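New house rules for the arm tables

Hi all, me again with the rules stuff. We finally have a one-page set of good practice notes for the two-arm tables, and I promise it's short enough to read over coffee! Samina Jadoon wrote most of it and I mostly argued about commas.

Rule one is about reach. Each arm gets its own side, and the middle is shared ground, so only one gripper goes in there at a time unless the task sheet says otherwise. Keep staplers, tape and other small stuff on the wood, inside the rails.
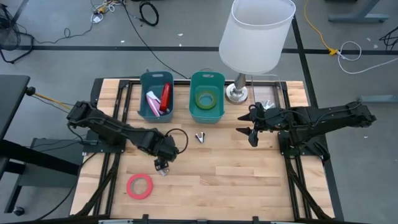

Two arms, one tabletop, with the bins along the far edge.

Rule two is hands. If the arms are powered, yours stay outside the rails, even if a staple remover is lying there begging to be straightened (I know, I'm the worst for this). Call "stopping," press stop, wait for the answer, then reach in. Shahzad Kakakhel wanted a 2 second pause after the answer as well, and he got it.

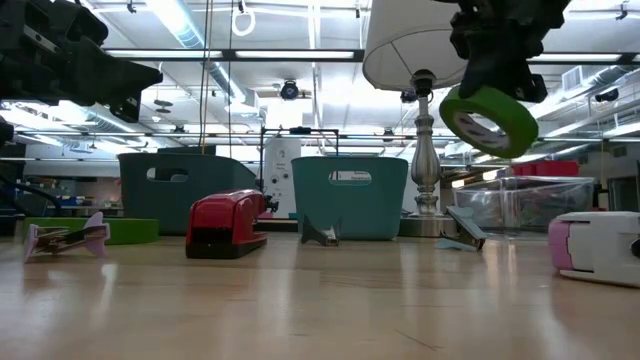 Page last changed: 1 Jul 2023

Rule three got the most mail. Anything held in the air counts as a load, and that includes a roll of tape. So no walking off for a snack while a gripper has something in it — put it down first, then go. The speed cap for shared tables is now 90 millimeters a second, down from 111, and yes, it feels slow. Give it a week or so and you'll stop noticing.

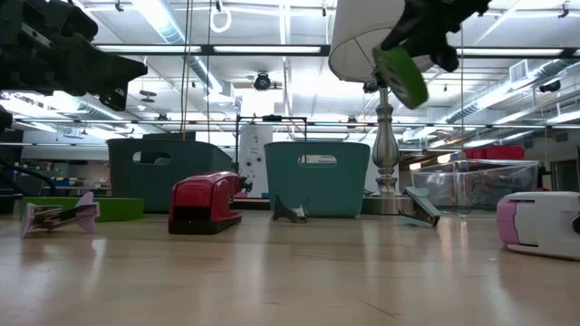

The other thing people asked about in June was the sign-off sheet. You still need one per session, but the long Hollalberg form is gone and the new one fits on half a page. Write down what you put on the table, who had the stop button and anything that got bumped or dropped. Small bumps count too! Drop it in the Kiani tray when you're done, and send me your complaints by email, please, one per message so I can keep them straight.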